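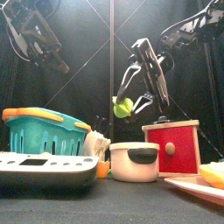 Teal basket, orange handles, and the lettuce or cabbage leaf

Drakos
Trying to sort out the play food before the cousins get here in June. The basket is teal plastic with slots down the side and two orange handles. I'd like to keep all the vegetables in it, but the small stuff gets out through the slots at our house. What do you all line yours with?

Gumik
Felt. Cut one strip for the side and a circle for the bottom. Mine has been in for 6 months with no glue.

Andulley
I wouldn't line it. Crumbs and dust collect under the felt and then you have to wash that too. Put the small pieces in a zip pouch and leave the basket for the big ones.

Drakos
The pouch might work. The leaf is the one I worry about. It's bright lime green and crumpled, and I can't tell if it was sold as lettuce or cabbage. We use it as both.

Gumik
Looks like lettuce to me.

Ladside
Cabbage. The lettuce in our set was flatter - but ours came from a yard sale, so who knows.

Andulley
Either way, don't put it at the bottom. Ours got a crease under the cans and never came back. Leaves go in last.

Gumik
I disagree on the felt, by the way. I shake mine out over the sink every couple of weeks and it's fine. A pouch is one more thing for a kid to lose.

Ladside
We have 2 baskets, one for fruit and one for everything else. Handles folded down so they fit on the shelf.

Drakos
Do your handles stay down? One of mine keeps popping up.

Ladside
Mostly. Push it past the rim until it clicks.

Drakos
OK, will try that tonight. Going with the pouch first, felt if that fails.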